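Section 3: Moving your contacts and texts to the new phone

Last checked 16/12/2022

I wrote this part after moving my own stuff off an old Undley handset, and I've redone it since Nulter changed its menus in October. If you're still on the older version, the buttons are in slightly different places but they have the same names.

Before you start, plug both phones in. I know everyone skips that line. My transfer had 870 contacts in it (half of them plumbers, I think) and the old phone's battery is not what it was.

1. Install Nulter on both phones from the normal app store. You don't need an account for a straight phone-to-phone copy, so tap Skip when it asks.

2. Put both phones on the same Wi-Fi. Guest networks usually block this kind of thing, so use your main one.

3. On the OLD phone, open Nulter and tap Send. On the NEW phone, tap Receive. A code with 8 digits comes up on the new one.

4. Type the code into the old phone. You get three tries, and then it makes you a fresh code.

5. Say yes to the contacts and messages permissions on both. If you tapped Deny by accident, go to Settings, Apps, Nulter, Permissions and switch them on there.

Note: Android will also ask whether Nulter can be your default texting app. Say yes for now – it can't write your old texts to the new phone without that. We'll put it back in step 9.

6. Pick what you want to bring over. I tick Contacts, Messages and Call log and leave Photos alone, as mine are backed up elsewhere and they take forever.
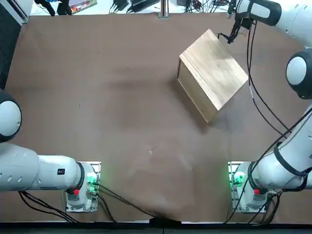 7. Tap Start and leave both screens on. The bar zooms along to the end of the contacts and then crawls through the texts, which scared me the first time. Let it crawl! Picture messages are the slow ones.

Caution: don't switch to another app on the old phone while it's sending. Some brands shut down anything in the background to save battery, and you'll be back at step 3. Erick Tanui wrote in to say his phone did it even with the screen on, and turning off battery saver fixed it.

8. Wait for the bar to hit 100 and for the word Done on both phones. If only one says Done, give it a few more minutes before you touch anything.

9. On the new phone go to Settings, Apps, Default apps, SMS app and choose your usual one again. If you forget, new texts will keep landing in Nulter and you'll wonder why you've gone so quiet.

10. Open your contacts and look up a few names, ideally ones with accents. Mine had a Přemysl and a Bláthnaid that both came through fine, but an earlier version turned those letters into question marks.

If you see doubles, open Contacts, then Fix and manage, then Merge. Look through the list before you accept all of it – it wanted to join my two Halimas into one person, and they have never met.

Note: chats from other messaging apps don't come across with this. Those apps have their own backups, and I go through them in Section 4.

Don't wipe the old phone yet. I keep mine in a drawer for a couple of weeks, switched off, with the SIM out.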